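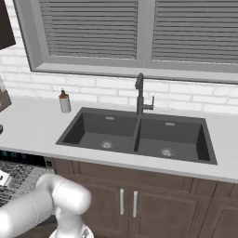 ## Dishwasher loading, simulated kitchen – 30 May 2025

Notebook entry for the Cornon bench. Purpose: decide whether the cup-to-rack task is good enough to move to the real kitchen at Grīnberga, or whether it stays in simulation through the next round.

Setup as last time. Same sink layout, rack pulled out before each run, Flarolari policy with the wrist view and the room view both fed in. Start poses randomised. Cups drawn from the Selex set, upright or on their side. No human correction once a run starts.

### Runs

- 137 runs logged
- 24 dropped from the count (physics glitch at reset, cup spawned inside the worktop)
- 13 of the rest ended with the cup on the floor
- 5 ended with the arm stopped against the rack, joint limit

Remaining failures are timeouts, still to be sorted by cause. I have not given a success rate here. The scoring script passes any cup that touches the tines, including ones lying across them, and I don't want that number quoted until it is fixed.

### Grasp approach

Centring is still the main problem. The policy closes on where it thinks the middle of the object is, and for cups on their side it seems to take the mouth as the whole object and ignore the wall behind. A person would shift the hand across before closing and not think about it. With the cup sitting over towards the left finger and a wide gap on the right, as in the wrist view, closing straight away means one finger does all the pushing. The neighbouring round piece next to the cup makes it worse – there is very little room to get the left finger down between the two.

Tried a wider opening. Helps with single cups, does nothing for pairs. Tried a slower close. Fewer cups knocked away, more timeouts.
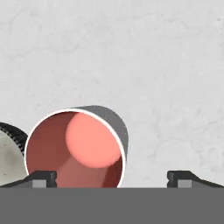 Perception on cup interiors needs its own set of tests. The segmentation was tuned on plain crockery and splits anything with strong colour inside into two objects. A brick-red inside with a bright pink round shape towards the back is a fair test of that, and the pale marbled worktop gives it an easy background, so I can't blame the surface. Next step is to run the same poses with plain interiors and compare the masks.

### Is it a chore yet

No. It can move a cup, which is a smaller job. Loading also means choosing a slot, turning the cup mouth down and leaving space for the next one. Only the first of these is in the policy at all.

### To do

1. Fix the scoring script – cup must be mouth down and released.
2. Add a sideways correction before closing.
3. Sort the timeouts by cause.
4. Leave Grīnberga until 1 and 2 are done.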